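FOR IMMEDIATE RELEASE

Skiltstead Puts a Humanoid Robot to Work on the Least Glamorous Job in the Kitchen

Pondivstead data program passes its first target for household examples; August release planned for partner labs

Skiltstead, which makes training data for household robots, said Monday that its Pondivstead program has recorded 1,560 complete examples of a humanoid robot moving bottles, opening drawers and generally doing what a teenager does in a kitchen, at a fraction of the speed.

The examples will be used to train Ivis, the company's learning system for home tasks. Ivis learns from recordings of a person steering the robot through a job from start to finish. It then tries to work out what the person was up to, a goal that has also eluded several of the company's managers.

"People ask when the robot will cook dinner," said Araba Gbeho, who leads the Pondivstead program. "I tell them we are very strong on bottles. Dinner has bottles in it. We are on our way."

A Small Room With a Large Ambition

Recording takes place in a plain white room fitted out with a desk, a drawer cabinet and a refrigerator. The robot works on its feet, so each example captures how the whole body shifts when an arm goes out, including the bend in the knees and the lean at the waist. Earlier Skiltstead collections used a single arm bolted to a bench, and the arm was never once asked to keep its balance.

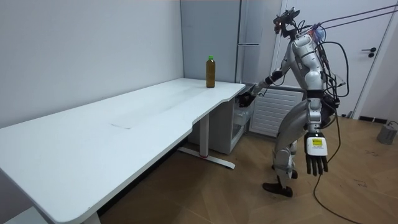 What Counts as an Example

An example in the Pondivstead set is one task, done once, with a written instruction attached. "Put the bottle in the bottom drawer of the refrigerator" is a typical one. The recording holds the camera views, the joint positions and the hand commands, all on one clock.

Of the 1,560 examples, 884 involve a bottle. Reviewers watch each recording before it is accepted and mark where the reach, the grasp and the release begin. Fumbles are kept if the operator recovers, and labeled as fumbles. Skiltstead's reviewers consider this a fair standard and have asked for it to be applied to their own annual evaluations.

"A clean grasp teaches the system one thing, and a bad grasp that gets rescued teaches it four or five," said Dzifa Ofori, lead operator. "I have personally contributed a great many of the second kind. I would like that noted as a skill."

Drinks bottles were picked for the first round on purpose. They are smooth, they tip over, and the liquid inside moves about after the hand has stopped. Clear and tinted ones also give cameras trouble, as the background shows through and reflections wander over the surface. The low drawer adds a second problem, with a target well below the tabletop and a robot body that tends to block its own view of it.
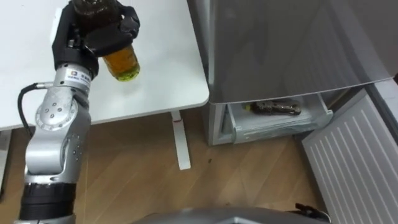 Operators Learn Too

New operators train for 49 hours before any of their recordings may enter the set. Much of that time goes to slowing down. People who are quick with their own hands tend to be poor at lending them to a machine, according to Yaa Lamptey, who runs operator training and once spent an entire morning session shutting one drawer.

"It was open when I started and it was shut by lunch," Lamptey said. "I stand by the drawer."

Checks on the finished recordings are handled by Aidoo, an outside labeling firm. In the latest batch, Aidoo's reviewers and Skiltstead's own agreed on the start and end of a grasp in 89 percent of cases. The remaining cases went to Xuelian Qian, Skiltstead's data quality manager, whose rulings are final and, by office custom, delivered without comment.

What Comes Next

The second round will move past bottles to bowls, lidded boxes and produce bags, the last of which were added over the written objections of the operators. Skiltstead also plans to vary the furniture layout between sessions so that Ivis does not come to believe that all refrigerators on earth stand in the same corner.

Partner labs will receive the first round in August, with the instructions, the reviewer marks and the fumbles included. Labs that want the set without the fumbles may filter them out using the labels supplied, though Skiltstead recommends against it and Ofori has said she will take it personally.

The company has made no announcement about a product for the home and is not making one now.

About Skiltstead

Skiltstead records and prepares examples of everyday physical tasks for robot learning. Its Pondivstead program covers kitchen and storage work by full-size humanoid robots. Ivis is developed in-house.

Media Contact

Augustina Gyamfi, Communications, Skiltstead
Requests to visit the recording room should be sent in writing. Visitors may be asked to hold the door.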